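典礼・教会暦の質問ひろば

四旬節の断食と節制について教えてください(受洗して最初の年です)

投稿者:ゆずの木

去年の復活徹夜祭で洗礼を受けました。求道者のあいだに四旬節の話はひととおり聞いたはずなのですが、自分が守る側になってみると、分からないことがいくつも出てきました。主任司祭に聞くのがいちばんなのは承知していますが、いまは三つの教会を掛け持ちしておられて、ミサのあとはすぐ次へ移動されます。先に皆さんのお考えを伺えればと思います。

まず、大斎と小斎の違いです。大斎は食事の量を減らすこと、小斎は肉を食べないこと、と理解しています。大斎は灰の水曜日と聖金曜日の2日だけで、小斎はその2日に加えて毎週の金曜日、という整理で合っていますか。

次に、私は58歳です。大斎には年齢の上限があると聞きましたが、58歳はまだ守る側でしょうか。実は血圧の薬を朝食後に飲んでいて、医師からは朝を抜かないようにと言われています。こういう場合に朝は普通に食べてよいのか、それとも朝を少しにして夜も少しにするのか、加減が分かりません。

三つめは、四旬節の「40日」の数え方です。灰の水曜日から復活祭の前日までをカレンダーで数えると、40日より多くなります。日曜日を抜いて数えるのだと代母に教わりましたが、そうすると日曜日は四旬節ではないのでしょうか。甘いものを控えると決めているのですが、日曜日に食べてもよいものか迷っています。

最後に、職場のことです。夕方6時に仕事が終わるので、灰の水曜日の朝のミサにも夕方のミサにも出られそうにありません。灰の式に出られないと、四旬節に入ったことにならないのでしょうか。

細かいことばかりですみません。家族に信者がおらず、家で聞ける人がいません。よろしくお願いします。

ティモ・クラインシュミット(Timo Kleinschmidt)

日本に来て長いカトリック信者です。教会の入門講座を手伝っています。順番に書きます。

大斎と小斎の整理はそのとおりです。大斎の日は、十分な食事を一日に一度とり、あとの二度は軽くします。何も食べない日ではありません。小斎は肉を控えることですが、日本の教会では、灰の水曜日と聖金曜日を別として、ほかの償いの行いで代えることが認められています。愛徳のわざ、信心のわざ、節制のわざなどです。毎週金曜日に魚を食べなければならないと考えて、家族の食卓と別の献立を二つ作っている方がときどきいますが、そこまで思い詰めなくてかまいません。金曜日に誰かのために祈る時間を取る、病気の人に電話をする、お酒をやめる、そういうことでよいのです。

年齢ですが、大斎は成年に達した人から満60歳に達するまでが対象です。小斎は満14歳以上で、上限はありません。58歳ですと、年齢だけで言えば大斎の対象に入ります。ただし、健康上の理由がある人は免除されます。薬を朝食と一緒に飲むよう医師に言われているなら、朝はきちんと食べてください。昼と夜を軽くするという形もとれますし、それで体調が悪くなるようなら、大斎の代わりに別のことをなさればよいと思います。断食のために薬を抜いたり、飲む時刻を動かしたりするのはやめてください。献立のことは司祭より先に医師に相談するのがよいでしょう。

40日の数え方について。灰の水曜日から聖土曜日までは46日あり、そこから主日が六回あるので引くと40日になります。主日は毎週が主の復活の記念なので、断食の日には数えないという古い習慣によるものです。だからといって、日曜日が四旬節の外に出るわけではありません。典礼書では「四旬節第一主日」「四旬節第二主日」と呼びますし、祭服は紫で、アレルヤも歌いません。甘いものは、あなたがご自分で決めた節制ですから、教会の規則で日曜日に食べてよい、いけないと決まっているものではないのです。私の家では日曜日の昼だけ食後に菓子を出します。妻は六週間通して食べません。どちらも間違いではありません。

なお、典礼の季節としての四旬節は、主の晩餐の夕べのミサの前までとされています。そこから先は聖なる過越の三日間です。断食の40日と典礼の季節では終わりの置き方が少し違うので、本によって説明が食い違って見えることがあります。

灰の式は、守るべき祝日のミサとは違い、参加の義務はありません。出られなかったからといって四旬節に入れないということはありません。仕事のあとに家で当日の福音を読んでください。マタイ6章の、施しと祈りと断食についての箇所です。三つとも「隠れたところで」と言われています。教会によっては、次の主日のミサの中で灰の式をするところもあるので、受付で聞いてみるとよいと思います。

夜7時からミサをする教会が近くにないかも調べてみてください。都市部なら見つかることが多いです。

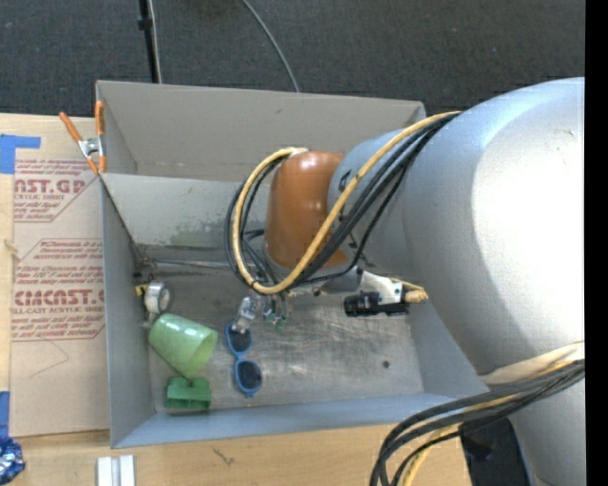
灰色の箱の上に伸びるロボットアーム

もう一つだけ、始める前に決めておくとよいことがあります。節制で浮いたお金の行き先です。日本の教会には四旬節のあいだの献金の呼びかけがあり、聖堂の入り口に小さな箱や封筒が置かれているはずです。私は昼のコーヒーをやめて、復活祭までに2,000円を入れると最初に決めています。金額は人に言うものではないかもしれませんが、目安がほしいとよく聞かれるので書きました。断食と施しは昔から組になっているもので、食べなかった分が自分の財布に残るだけでは、少し形が変わってしまいます。

それから、ゆるしの秘跡を四旬節の早いうちに受けておくことをお勧めします。聖週間の前になると列が長くなり、司祭も疲れています。掛け持ちの神父様ならなおさらです。電話で時間をお願いすれば、平日に会ってくださることもあります。受洗後はじめての方は、手順が分からなければそう申し上げれば大丈夫です。初めてですと言えば導いてくださいます。

すずめ

うちの教会では年配の方はみんな金曜日に魚を食べています。日曜日はお休みでいいと昔シスターに言われました。年齢のことは分かりませんが、無理しないのがいちばんだと思います。灰は額につけるところと頭にかけるところがあるので、白い服は避けたほうがいいです。

ナディーン・カイシ(Nadine Qaisi)

上の方がほとんど書いてくださったので、別の面から少しだけ。

私は東方典礼のカトリックの家庭で育ちました。結婚して日本に来てから、ラテン典礼の小教区に通っています。育った教会では四旬節は灰の水曜日ではなく月曜日に始まり、灰をかける式そのものがありませんでした。ですから灰を受けないと四旬節に入れないのではという心配については、灰なしで四旬節に入る信者が世界にたくさんいる、とお伝えしておきます。食べ物のきまりもラテン典礼とは違っていて、祖母は乳製品も卵もやめ、豆とごまと油の料理ばかり作っていました。子どもの私はレンズ豆のスープに飽きて、隣の家でチーズをもらって食べたことがあります。祖母には知られていましたが、何も言われませんでした。

日本に来た最初の年、私は育ったときのやり方を全部一人で守ろうとして、三週目に具合を悪くしました。そのとき神父様に、続けられる小さなことを一つ選びなさいと言われました。それからは毎年一つにしています。去年は寝る前に携帯電話を台所に置くこと、その前の年は詩編を一つ声に出して読むことでした。できない日もあり、できなかった日は翌日にまた始めます。

ご家族に信者の方がいらっしゃらないとのことで、私はそこが気になりました。節制をすると食卓で目立ちますよね。私の夫も信者ではありません。灰の水曜日の前の晩に、あしたは夕食を少なめにする、理由は教会の日だから、とだけ言っておきます。言っておかないと、せっかく作ってくれた食事を残すことになって、かえって相手に悪い思いをさせます。招かれた席で肉が出たときも、私は少しいただいて、別の日に別のことをするようにしています。灰の水曜日と聖金曜日だけは、前もって予定を入れないことにしています。

もう一点、十字架の道行のことです。四旬節の金曜日に行う教会が多いのですが、仕事で行けない方のために別の曜日の夜にも行う教会があります。私のところは火曜日の夜です。三十分ほどで終わり、途中から入っても構いません。ミサと違って人が少ないので、顔見知りができやすいと思います。受洗して最初の年は、代母の方のほかに話せる人が一人いるだけでずいぶん違います。

ゆずの木

皆さん、ありがとうございます。薬のことは次の診察で先生に聞いてみます。朝は普通に食べて、昼をおにぎり一つ、夜は軽めにするつもりです。

日曜日の甘いものは、まだ決めていません。代母にも聞いてみます。

灰の式は、隣の市の教会が夜7時からだと分かりました。電車の乗り継ぎが間に合えば行ってみます。間に合わなかったら、家でマタイ6章を読みます。白い服は着ていかないようにします。

ティモさん、聖金曜日の典礼も仕事のあとで間に合うか確認したほうがよいでしょうか。こちらは教会の掲示にまだ時間が出ていません。

ティモ・クラインシュミット(Timo Kleinschmidt)

聖金曜日の主の受難の祭儀は、午後3時ごろが本来ですが、日本では勤めのある人のために夜に行う教会が多いです。受難の朗読が長く、十字架の礼拝もあるので、ミサより時間がかかると思ってください。掲示は枝の主日の前には出るはずです。出ていなければ事務室に電話で聞いてください。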